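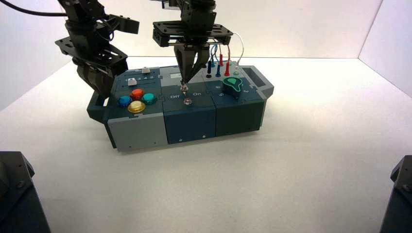 Task board with buttons, a knob and plugged-in cables on a white tabletop.

Stutel opens shared repair and training center in former Jellik warehouse

Stutel, the regional trade skills association, will open a shared repair and training center in July in the former Jellik warehouse on the east side of town. The building has 2000 square meters of floor space on one level and will be open to member firms, evening students and residents who want to fix their own household equipment.

The center has 28 workbenches, a parts counter and two classrooms. Benches can be booked by the half day. Member firms pay nothing for the first 60 hours each year and a fixed hourly rate after that. Residents pay by the visit and can borrow hand tools at the counter with a photo ID.

Evening courses start at 6:30 p.m. and cover basic wiring, small motor repair, soldering and reading circuit diagrams. No earlier training is required for the first level. Students who finish the second level receive a certificate that Stutel member firms accept when hiring for junior bench positions.

The building was used for furniture storage until Jellik moved its stock to a newer site. Zilden, the contractor for the conversion, replaced the roof lights, put in new electrical service and added a step-free entrance from the parking lot. The old loading dock has been kept for deliveries of large appliances.

The parts counter will be run by Wang, a local electrical supplier. It will stock fuses, switches, plugs, connectors and common replacement cords, and will order other items for pickup within the week. Used parts in working order can be handed in for store credit.

Stutel is also setting aside 100 free course places in the first year for people who are out of work. Applications can be made at the front desk or by mail, and places will be given out in the order that complete forms arrive.

Parking is free for visitors. The bus stop in front of the building is served until the end of evening classes. 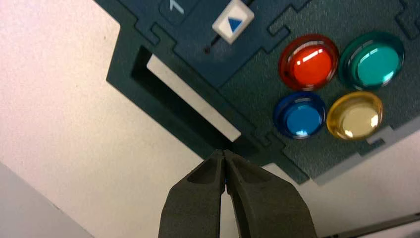 About Stutel

Stutel is a nonprofit association of repair shops, installers and small manufacturers. It runs courses, publishes shop safety guides and keeps a public list of member firms that repair household appliances. Course schedules and bench booking forms are available from the Stutel office.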